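Bin picking at the Prenmont site – progress report, second period
Submitted 15/03/2023 to the Indusico workplace fund

Hello again, and thanks for the patience with the spreadsheet that came in two parts. The corrected one is in the shared folder now, so please ignore the older tab with the yellow header.

Where we are: the trial cell is doing mixed picks, meaning bars in more than one color in the same bin, and that's the step I was nervous about when I wrote to you last time. In the first period we only ever gave it one color, laid out nicely. Real bins at Prenmont don't look like that. They come off the Stenley line with everything lying every which way, and the folks on the sorting bench have been fishing the bars out by hand for as long as I've worked here (my wrists remember it well – I did two winters on that bench myself).

We logged 806 picks this period against a plan of 2000. I know how that looks. Most of the gap is time lost to the gripper fingers, which we swapped and then had to teach all over again, and some of it is me being stubborn about bars that sit close to a wall of the bin. The sloped sides make those awkward and I wanted them done properly before we ran up the numbers. We're still working with the bins clamped down on wooden tables, and I'd like to keep it that way until the positions settle. The proper stand from Cardoso is ordered and paid for, and it's in your budget under fixtures.

Now the people side, which I think is what you wanted more of! There are 12 of us across the sorting bench and the packing end. When the grant was announced, the mood was pretty sour. People figured the arm was there to take the bench away. What we agreed in writing with the site office is that bench hours drop but nobody's contract does, and the freed-up time goes to inspection and to running the cell itself. Two of the bench crew have finished the operator training and they're already better than I am at telling when a pick is about to go wrong. They hear it, they say. I mostly hear the compressor.

It hasn't all been smooth. Inspection is easier on the hands but it's a lot more standing still and staring, and a couple of people have told me flat out they'd take the bench back. We're trying shorter turns, and I've asked for better stools (small money, fixtures line again). The other gripe is pay: running the cell isn't a grade of its own yet, and it ought to be. That one is out of my hands, but I promised I'd put it in this report, so it's in.

Still to do before the May review: finish the mixed bins with bars touching each other, move over to the Cardoso stand, and get the second pair through training. I'd also like to shift a little money from travel to spare fingers, if you're okay with that.

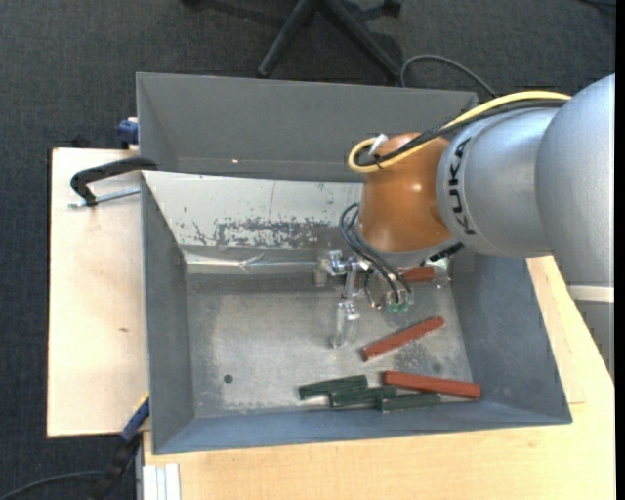 Comment added by the packing end: we'd like the rota for the cell put up before the next pair starts training, and we'd like packing to get one of those two places. So far it has all gone to the bench, and we're the ones who have to stop when the arm stops.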